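Namirau Reading Room: User Guide

Section 4. Comparing a novel with its screen version

By Larasati Sopacua
Updated in May
Reading time: 2 minutes
Print this page | E-mail this page

Use the Compare view to set passages from a book beside the matching scenes of a film or television adaptation.

1. Sign in and open the Library tab.
2. Search for the novel by title or author. Results show 10 entries to a page.
3. Tick the edition you want. Page numbers differ between editions, so check the year of printing.
4. Select Add Screen Version and choose the film or episode from the list.
5. Press Compare. The book opens on the left and the shooting script on the right.

Note: Long novels of more than 300 pages take about 2 minutes to load the first time. 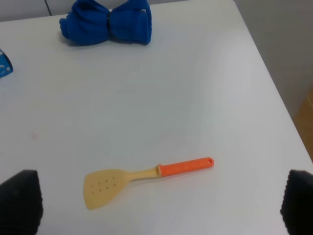
6. Highlight a passage in the book, then the scene that matches it, and press Link.
7. Type your comment in the box. Comments may be up to 100 words long.
8. Choose a label for the link: Kept, Cut, Moved or Added. Use Added for scenes with no source in the book.
9. Press Save before you change edition.

Caution: Changing edition removes any links you have not saved. They cannot be recovered.

Note: Some scripts are drafts and may differ from the released film. These carry a grey D beside the title. Quote them as drafts in essays and reviews.

To export your links, go to File, then Export as Table. Scene numbers are included, but script extracts are left out.

Print this page | E-mail this page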